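Category migration, structured data and a duplicate listing

April 6, 2021
Posted by the site owner

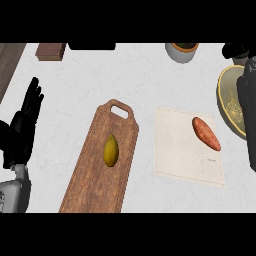 Spent most of the day on the local listings for the shop. The directory sync had been failing since the middle of March and I had put it off until the quarterly accounts were in. They went in last night, so no excuse left.

Background, for my own reference when I read this in a year. The business is a bench renewal and stone repair outfit with one showroom and a service van. Its name, address, phone number and hours are held in a master spreadsheet. Skaltix takes a CSV export of that spreadsheet and pushes it out to the directories. In principle one edit at the top reaches everything below. In practice each directory has its own rules on what it accepts, and Skaltix reports a rejection with a status code and no text.

The rejected field this time was opening hours. We changed to a split day in March (closed from 12:30 to 1:15) and I had entered the two periods separated by a semicolon. Skaltix wants a pipe. The semicolon version passes their validator, is stored, shows correctly in their dashboard, and then fails at 23 of the downstream directories. The others took the first period and dropped the second, so for three weeks a fair part of the internet has believed we close for the day at 12:30. The phone log shows a dip in afternoon calls over the same period. I can't prove the connection. The weather was also bad and there was a long weekend in it.

Replaced the semicolon, re-exported, pushed at 9:40. By 11:00 all but four had accepted. The remaining four are the Altgate group, which runs on a nightly batch, so no result before tomorrow.

Second job was the duplicate. Searching the phone number brings up two entries on Altgate. One is ours. The other carries the previous tenant's trading name, our phone number and our street address with the unit number missing. It has a couple of old reviews on it, one of them complaining about a mattress. We have never sold a mattress. I assume some aggregator matched on the street address, found a business with no current phone number and filled in ours.

Altgate's process for this is called a merge request, and the form asks which listing should survive. It does not offer the option of deleting one without merging. If I merge, the mattress review comes across to our record. If I do not, the duplicate stays and splits the citations. I wrote to support and asked for a closure instead, quoting both listing numbers and attaching the first page of the lease and a recent power bill. The automatic reply says up to ten business days. Diary note made.

Third, the site itself. I have been meaning to add structured data to the service pages since last year. The home page has a block of JSON-LD that I pasted in when the site was built, and on checking it still gave the old postcode. Nothing had flagged it, as the postcode was valid, only wrong. Corrected. I then wrote a template so that the address block is generated from one include file and is not typed on every page. There are 62 pages and the address was typed by hand in the footer of all of them, in three variants: "St", "St." and "Street". Standardised on "Street" to match the master spreadsheet.

The search and replace took ten minutes. Checking it took two hours. One variant had a non-breaking space between the street number and the name, which the expression did not match, and it turned up on only five pages, all of them copied from the same original. I found those by diffing the output folder against last week's backup. Without the backup I would have called it finished at lunchtime.

While in there I reduced the title tags. Several of the older ones ran to two lines of suburb names, which was the advice at the time. Current form is service, then region, then business name. I left the URLs alone. The last time I tidied URLs I lost four months of rankings on the colour matching page and it has only half recovered.

Also looked at redirects. The .htaccess file holds 268 rules, most of them dating from the move off the old cart software. I ran the list against the server log for March. Most had not been hit once. It is tempting to cut them, but they cost next to nothing to keep and a few old supplier pages still link in to those addresses. Kept everything except two which pointed at each other. The loop had been sitting there harmlessly because no one had asked for either address.

Ibarra sent the renewal notice for hosting. Up from last year, with the first 250 GB of transfer included. We use nowhere near that. I priced Undska as an alternative and the saving over 12 months is less than I would charge for the labour of moving. Renewed for one year and not three, so the question will come up again at the right time. Turned off the automatic add-on for "site protection", which had been ticked by default on the renewal page.

Remaining problem, not solved: the review widget on the contact page. It loads a script from a third party, blocks the rest of the page while it waits, and on a slow phone connection delays the map and the phone number. On a contact page that is the wrong order of priority. Tried the deferred version. It loads faster but then pushes the content down when it arrives, so a customer aiming at the phone number will tap a review. Setting a fixed height on the container fixes the jump and leaves a blank grey box if the script fails. I put it back as it was for now. A static block with three quoted reviews, updated by hand each quarter, would probably do the job.

To do tomorrow: check the Altgate batch, resubmit the sitemap, confirm the split hours on a phone that has never visited the site, and change the note in the master spreadsheet so the next person to edit the hours column sees the word "pipe" before typing anything.

Finished at 6:15.

© 2021. All rights reserved. | Contact | Back to top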